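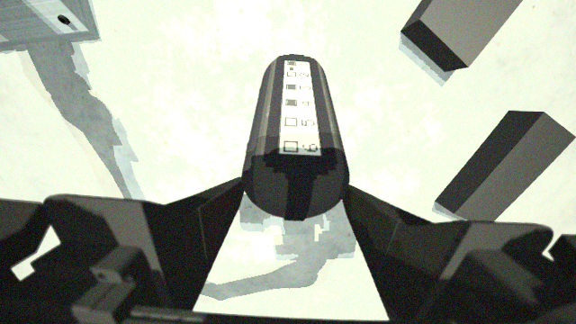
Do we need to run the whole checklist if we only changed one script?
Go through all of it, please, even for a one-line change. It takes a few minutes and I'd much prefer that to another crash report.

ROBOTICS CLUB — SIMULATOR CHECK BEFORE A RUN
Checked by Aniela Mazurek, April 2025

1. Speed limit set to 70 per cent
OK. Someone had put it back to full for the Brenlow heat, so I've turned it down again.

2. Gripper force limit loaded
OK, but only on the second go. The Zuvel settings file loads without a murmur even when it's the old one — check the version line!

3. Stop key tested in the middle of a move
OK. Please test it while the arm is moving, as a parked arm tells you nothing.

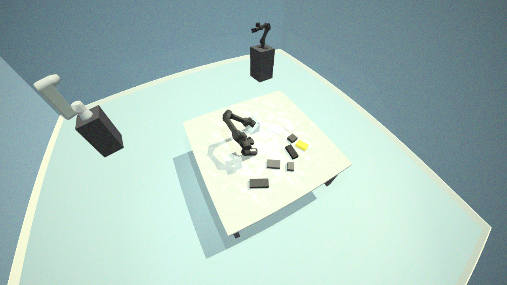
4. Joint limits match the real arm
Not OK. Joint two lets you go further than the real one would like (I checked it against the Deko manual, twice). Don't copy any paths over to the bench until it's fixed.

5. Collision warnings switched on
OK. Yes, they're noisy, and I had 392 of them in the log last time, mostly from one bad start position. Leave them on anyway.

6. Log saved under your team name
Partly. Team Zeleke, yours is still called "test". Could you rename it, pretty please?

Next check: after the joint limits are sorted. I'll bring the manual.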